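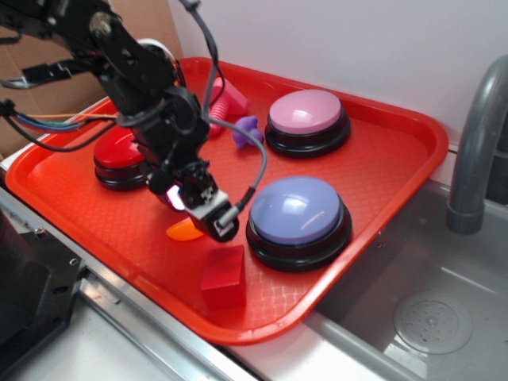 By Mafalda Garcia
Posted 29 March 2024 in Kitchen & Home

I've wanted a rolling kitchen cart ever since we moved into this place, which is all of 700 square feet and has a kitchen designed by someone who clearly never made soup. So when the Fodholm cart from Bireck went on sale I caved (I'd had it sitting in my online basket since July!) and now I've had enough dinners with it to tell you what I think.

First, putting it together. The box was heavier than I expected and I should have waited for help, but I was excited, so I didn't. The drawings are clear enough until you get to the drawer runners, and then they just sort of give up. I put both of them in backwards – my own fault, but a little arrow would've been nice. Count on a whole evening and a sore thumb.

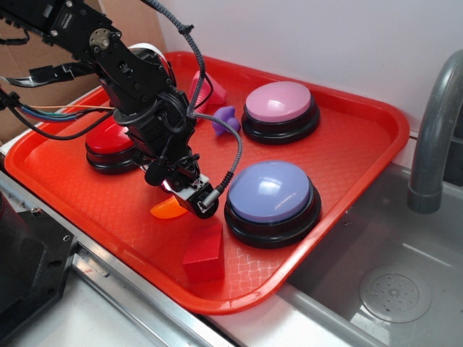
Pink block and red tray, with a gray braided cable looping past.

Once it's up, though, I love it. It has two drawers, and the top one swallows every spatula I own plus the rolling pin. The wheels glide fine on tile and sulk a bit on the rug. The brakes are stiff, so I kick them down with my heel and they stay put even when I'm kneading. My old cart, a cheap Amoah, used to wander off across the floor with the dough on it.

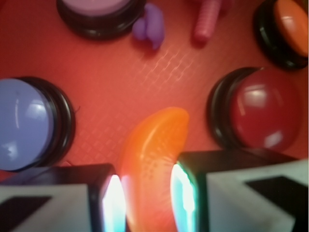
My one real gripe is the top. It's a smooth, glossy white and it shows everything: flour, fingerprints, the ring from a coffee mug. I wish Bireck had gone for some texture. Look at the fine diamond crosshatch on that red surface and the way it catches the light in pale lines – I'd take that over plain gloss any day, and in red too, please. For now I keep a Clondetti mat over the worst spot, and it slides around if I don't tuck it under the toaster.

I read a lot of the 966 reviews on the store page before I bought, and plenty of people complain about the towel bar. They're right, it's too short for a proper dish towel, so I fold mine in half and move on. Four stars from me, and I'd buy it again in a bigger size if they made one.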